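23.11.2019, Zelle Niron, Eintrag Berchtold

Seilzug am Greifer nachgespannt, Handgelenk lief in Beugung nach. Vorspannung vorher 36, jetzt 45, Sollwert laut Blatt von Shim 40 bis 45. Nach 2 Referenzfahrten keine Abweichung mehr im Protokoll.
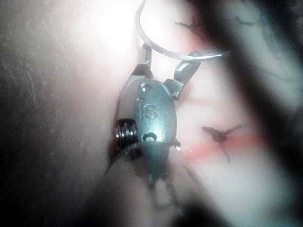
Schmierung und Reinigung bleiben beim Plan vom September. Öffnungswinkel der Backen ist noch nicht neu vermessen. Beim Putzen die feine Zahnung der schmalen linken Backe nur längs bürsten, die breitere rechte abwischen. Rillen der Seilrolle links am Gelenkkörper mit ausblasen.

Offen: Ersatzseil bei Letley bestellen (Negash). Das alte hat über 40 Betriebsstunden, Wechsel vor der nächsten Serie. Offset in der Steuerung trägt Son nach.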